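Equipment planning meeting, home tasks group
08/10/2022

Present: me (Chiamaka Ezeani, taking notes again, so blame me for the spelling), the Trovville folks on the call, and both of our annotators.

We started late and jumped right into the money. There's 2356 dollars left in the equipment line and it has to be committed before the end of August or it goes back to the general pot. I read the number out twice and it didn't get any bigger, sadly.

1. Gripper for the tabletop arm. We have two quotes. Urkine makes the soft-finger one everybody liked at the demo, and Groen has a plain two-finger model that costs a lot less and ships in 18 days. I came in wanting the Urkine and I still kind of do! But the Trovville people pointed out that their arm already has a Groen mount on it, and an adapter plate for the Urkine would be another 200 dollars on top of the quote. We agreed to ask Groen for a loaner and try it on cups first. If it squeezes them out of shape we go back to Urkine and I get to be smug.

2. Head cameras. The old mount slips when the wearer looks down, and looking down is the whole job. New straps from Gimen are 75 dollars a set. Two sets approved, no discussion, the fastest item we've ever had.

3. Storage. Our drives are nearly full. We talked in circles on this one for a while (buy another drive, or finally delete the test clips from spring?) and landed on deleting first. I'll send a list around and please look at it before I start, I'm not doing the recovery thing again.

4. Cup stacking as the first task for the arm. We pulled up some of the hand recordings so that we were all talking about the same motions.

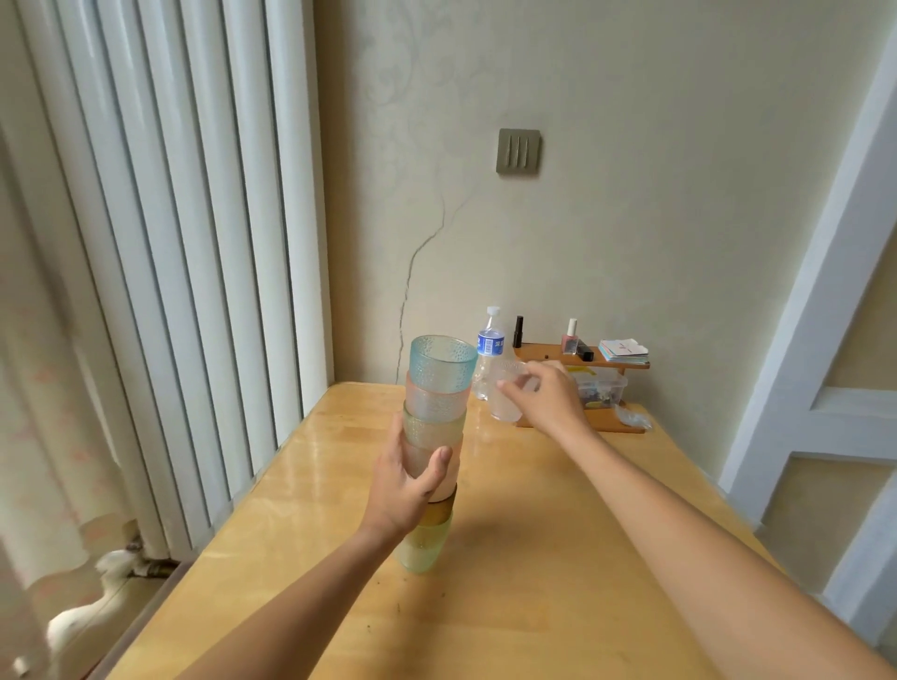
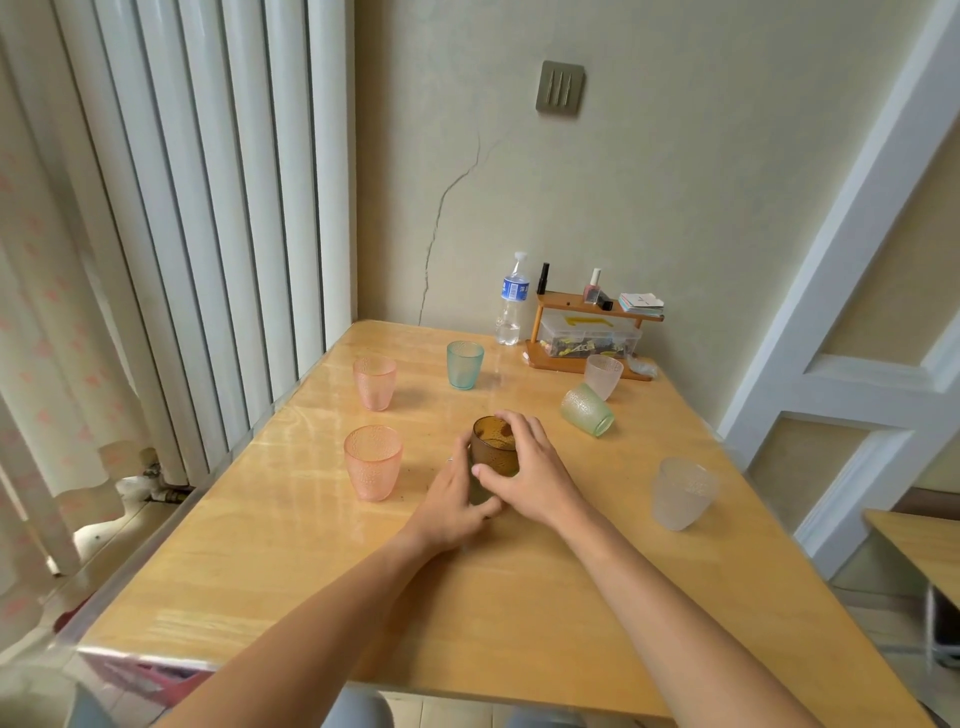 Plastic cups on the wood table, two hands working.

My worry is that people use both hands without thinking, and we're budgeting for one arm. A second arm is way out of reach this year, so the plan is to write the task for one gripper and keep the two-handed clips for later. Trovville wants nesting only to begin with, with every cup starting upright. Fine by me -- picking up a cup that's on its side can be its own line in next year's request, along with whatever wrist it needs.

We also went back and forth on spare cups. I said buy two more sets of the same kind, bumpy surface and all, so the arm practices on what the people used. That comes out of supplies, so it doesn't touch the equipment money.

To do: I write to Groen about the loaner and order the straps. Trovville sends the mount drawings. Annotators pick out the cleanest nesting clips and put them in the shared folder. We'll pick the gripper by email once the loaner has been tried.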